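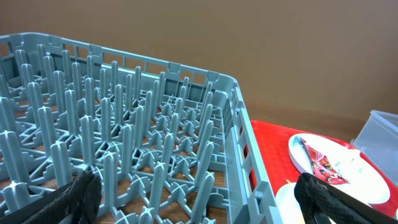

Filed under: Teleoperation > Recording & Playback > Open tickets

Ticket 229, left arm lags when I record table clearing

Hi, Liliana Grasso again! I'm driving both arms by remote control through the table-clearing task (dishes in the gray rack, wrappers in the clear container), and the left one trails my hand. It's worst over the rack, where I have to aim between all those pegs and keep overshooting.

Tried so far: swapped the leader handles, restarted Ikov, dropped the camera stream. No change.

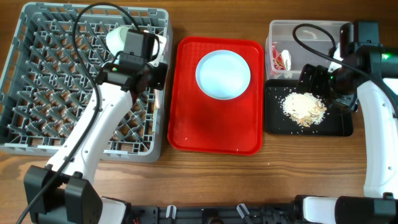 Right arm is fine, by the way, even doing fussy stuff over the black tray. Green lights on both grippers, so I don't think it's power.

Update, May 11, 2023: Agata Rizzi had me open the config and the left smoothing window was set to 500, the right to 2. Oops!! Set them both to 2 and the lag is gone. My older left-arm demos all have the delay baked in though. Can I shift the timestamps or do I have to record them over? Leaving this open till Settimio gets back to me on that.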